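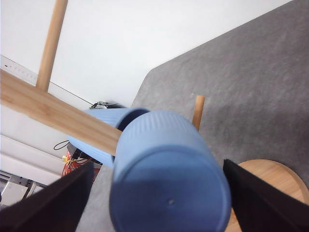 Plastic cups on a wooden mug tree - keep tipping / sliding off, what am I doing wrong

Asked by thedagrube in Kitchen & Storage
2018-04-09
Viewed 808 times

Ok so quick one, hopefully. Small kitchen, one cabinet for all the drinking stuff, and I got a mug tree to free up the shelf. Plain pale wood, round base, pegs sticking out on different sides. Bought it secondhand so no box, no brand, no instructions. Fine.

Problem is we don't really use mugs. We have the blue plastic cups, ribbed on the outside, no handles. Kids use them for everything. Water, milk, paintbrushes. So I figured, just hang the cups upside down over the pegs, done. They go on. They don't stay on. Somebody shuts the fridge and there's a cup on the floor. Sometimes I put one on and the whole tree leans a little and I grab it, probably not about to fall but I don't love it.

Things I tried:

Pushing the cup on as far as it goes, till the bottom hits the end of the peg. Better for the high pegs, no difference on the low one.

Rubber band around the peg. Worked for a day, then a kid took the rubber band.

Putting the tree in the corner against the wall. Then I can't get at the back pegs at all and the cups bump the wall.

Also there's a hole in the pole up high with nothing in it. Small, round, looks like a peg goes there? Didn't come with a spare. Do I need it for balance or is it just one less place to hang stuff?

And is it bad to hang them when they're not all the way dry. I've been getting a smell in one of them. Could be the paint water, could be the hanging.

I don't want to buy a whole new thing. The tree was $2 and I'd like to keep it a $2 project. Thanks in advance, sorry if this is in the wrong section

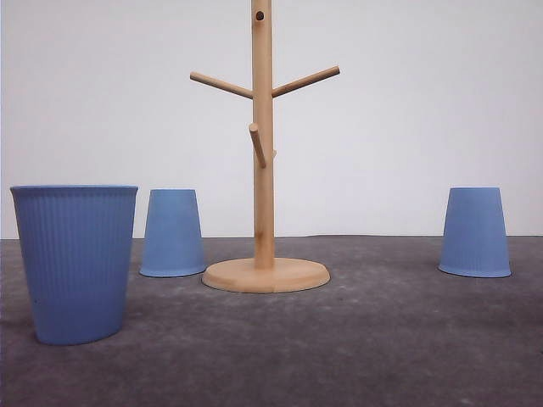 Oh and before anyone asks, the pegs don't all point the same way. The two long ones high up go out and up like a V and those are the good ones. Then there's a short one further down that points kind of downward toward the front. That's the one that drops everything. I turned it by hand to see if it was loose and it isn't, it's in there solid.

Counter is flat, I checked with a level because my husband said it was the counter. It is not the counter.

2 answers

Answer from fidel_aravena
Accepted by asker
116 people found this helpful

The short peg is your problem, you said it yourself. A handle hooks on a peg, so with a mug you get away with a lot. A cup with no handle has nothing to hook. It's just resting over the stick, and if the stick points down the cup slides down it. Doesn't matter how far you push it on.

What I'd do, in this order.

1. Stop using the downward peg for cups. Hang a dish towel on it, or a tea strainer, whatever has a loop.

2. High pegs that go up, one cup each, mouth down, pushed on all the way. Put one on each side before you walk off. A single cup on one side is probably where your lean comes from, though plastic cups weigh next to nothing so I'd also look under the base. Flip the tree over. Secondhand ones get a lump of old glue or a felt pad that's come half off. Scrape it, sand it flat, four new felt pads or none at all. Three pads and a bare spot will rock forever.

3. The grip. Rubber bands are the right idea but they walk off and they go sticky. Cut short pieces of clear aquarium tubing, the soft kind, bit smaller than the peg. Run it under hot water and work it on while it's warm. One piece near the tip is enough. The inside of the cup bottom rests against that and it doesn't skate. Hardware store sells it by the foot, you'd need hardly any. Still a cheap project.

The hole: take a drill bit, use the blunt end to feel the depth and see what size fits. Buy a dowel that size, cut it to match the long ones, round the tip with sandpaper, wood glue, leave it overnight. Before gluing, push it in dry and hang a cup on it. If the hole is drilled level or pointing down then you've just made yourself another towel peg. Look before you glue. You don't need it for balance, a peg that size weighs nothing.

Smell is moisture, I'd bet. Cup upside down and pushed all the way onto a peg that angles up has air getting in at the bottom, should be ok. But wet wood inside a closed plastic cup every day isn't great for the wood either. Shake them out, stand them on a rack till they're dry, then hang. For the one that smells already: baking soda paste, leave it an hour, rinse, sun if you've got any. And give the paint water its own cup, come on.

Edit: someone asked in the comments if you can just bend the downward peg. No. It's a dowel, it'll snap. You'd have to drill it out and redrill at another angle and for a $2 tree I wouldnt.

Comments (3)

thedagrube: There WAS a felt pad half off!! Pulled the rest, sanded, it sits dead flat now. Lean is gone. Doing the tubing this weekend.

fidel_aravena: Good. Wipe the sawdust off the pegs first or the tubing won't grab.

thedagrube: update, tubing is on, nothing on the floor so far. Towel lives on the short peg. Hole is still a hole.

Answer from wyss_north_end
2 people found this helpful

Just stack them? Thats what plastic cups are for. If they're different sizes put the biggest on the bottom, and one stack takes up the same space as one cup. I never understood mug trees for stuff without handles, you end up with cups poking out in every direction and you knock them with your sleeve.

If it has to be the tree, set it by the sink and only use it for drying, then stack them in the cabinet after. Thats what my sister does in Provstead with her bottles for the baby.

Comments (1)

thedagrube: they stick together when I stack them damp and then I'm standing there twisting two cups apart with a kid yelling for milk. But yeah fair

Related questions

Best way to get a stuck plastic cup out of another one (457 views)
Mug rack under the cabinet, renter friendly?
Oil or no oil on wooden kitchen stuff that gets wet
Felt pads vs rubber feet on a small stand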